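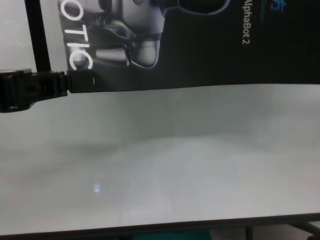
Unit 4. Royalty splits and advances for independent electronic labels

Module tutor: Rodica Dumitrescu
Reading before the seminar: sections 4.1 to 4.4, and the Surdu contract pack

4.1 Two rights in one record

A released track carries two separate rights. The first is in the composition: melody, harmony, lyrics if there are any. The second is in the recording, usually called the master. In club music the same person often makes both in one sitting, and the two get treated as one thing in conversation. They are paid through different routes and must be kept apart in the accounts.

A label normally deals in the master only. The composition stays with the producer or goes to a publisher under its own agreement.

4.2 The net receipts deal

Most small labels work on net receipts. Income from the master is collected by the distributor, the distributor takes its fee, the label deducts agreed costs, and what is left is divided. An equal division is common but has to be written down. "Agreed costs" should be listed by name in the contract: mastering, artwork, vinyl manufacture, paid promotion. A cost that is not on the list should not be deducted.

Remixers are usually paid a flat fee and take no share. If a remixer is given a share, the contract must say whose portion it comes out of.

4.3 Worked case: Anivari

Jianhua Jin delivers a two-track single, Anivari, to the label Drulldale. Terms: equal split of net receipts, advance of 300 to the artist, mastering as the only deductible cost.

Received from distributor: 2,340
Mastering: 370
Net receipts: 1,970
Artist share: 985
Less advance: 300
Payable to artist: 685
Label share: 985

Note the order. The cost comes off before the split, so both sides bear it equally. The advance comes off after the split and is charged to the artist share alone. Taking the advance off the top would leave the artist with 835 and the label with 835, and the artist would have had 1,135 in total. This is the most frequent error in submitted coursework.

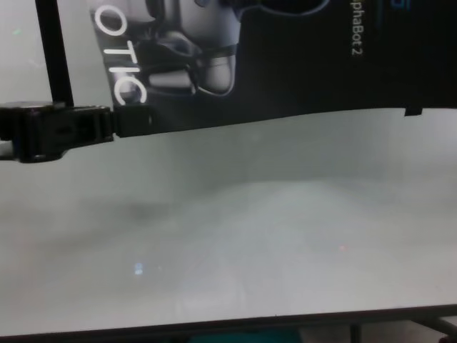
Does the artist have to pay back an advance if the single never earns it?

Under ordinary terms the unearned part stays on the statement as a negative balance and is carried forward, but the artist is not asked for the money. It can only be recovered from later royalties. Check whether the contract limits this to the one release or allows recovery across all releases on the label (cross-collateralisation).

4.4 Statements

Statements are normally issued twice a year. Each should show units or streams by source, gross income, every deduction, and the balance brought forward. The Ekness template in the pack has a column for each.

Exercise: redo 4.3 with a distributor fee of 15 per cent taken from the 2,340 before any other deduction. Hand in to Delia Husar in April.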